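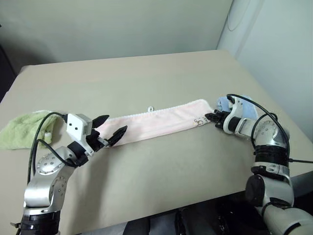
Both grippers on the pink towel at the Gistham bench, with the green and blue still to be dealt with.

Planner update: the towel is a strip now

Regular readers will recall that the last item from the manipulation group ended with a promise to have two-arm folding working by December. We're pleased to report that it was December somewhere in the code the whole time, in a hard-coded timestamp that made the perception node reject every cloud it received as stale. Amnuay Ongart found it at ten at night and sent a one-word message to the group channel, which we won't reprint.

With that out of the way, the new planner (Vevden, for those who missed the naming vote and would like to complain) has taken over from the old scripted sequence. The script knew one towel in one position and was very fond of both. Vevden takes a cloth outline from Zarei, our segmentation package, proposes grasp points for each arm and scores the pairs before anything moves. It keeps the best 20 and throws the rest away, and a cheerful log line reports how many it threw away, at a volume that fills a disk in an afternoon. That line is now off by default. You're welcome.

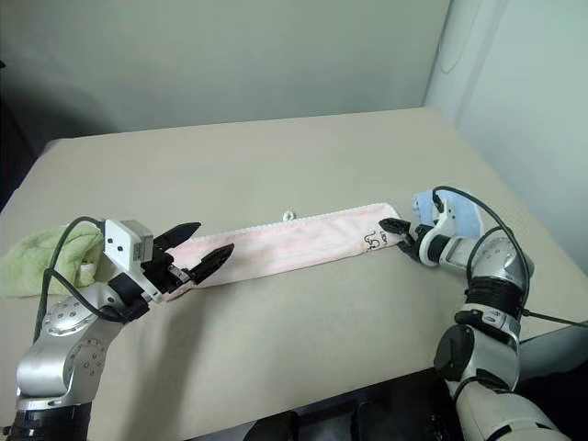 The hard part has been getting two arms to agree on what time it is. Each controller runs its own trajectory and each believes it is the one being followed. If the left arrives at its end of the cloth early and starts to lift, the right is left reaching for a corner that has moved, and it will close on nothing with great confidence. Gellar, our little coordination layer, now holds both arms at a barrier until each reports a grasp. The timeout is 4 seconds. It used to be infinite, a setting that looked a lot like patience until you needed the bench for something else.

Colour has been its own adventure. Zarei was happy with the pink from the first day and happy with the green as long as it wasn't bunched up, but pale blue against a pale wall gave it the vapours. Retuning the thresholds helped. Retuning them again undid that, and we've since put the config file under version control like grown-ups.

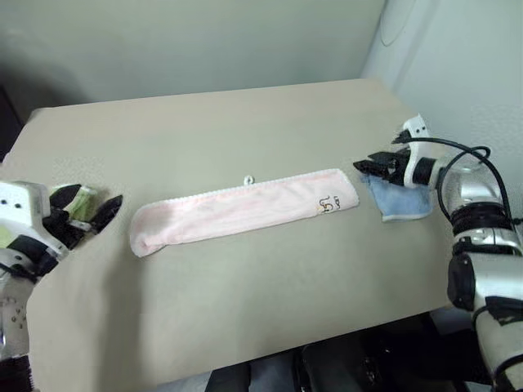
Assigning one cloth per arm is on the experimental branch. The planner treats each gripper as having its own target and checks only that the two paths don't cross, so you get something closer to tidying than folding. We ran 50 plans in simulation on the old branch and 50 on the new, and the new one wanted to swap arms halfway through far less often. Why it ever wanted to is an open ticket, and Amnuay has labelled it "personality".

If you're pulling the branch, rebuild the message definitions first. The failure you get otherwise is silent and will have you blaming the cameras, and the cameras have been through enough. Grasp-pair logs can be replayed offline with the viewer in the tools folder - the arrow keys are backwards, and a fix is in review.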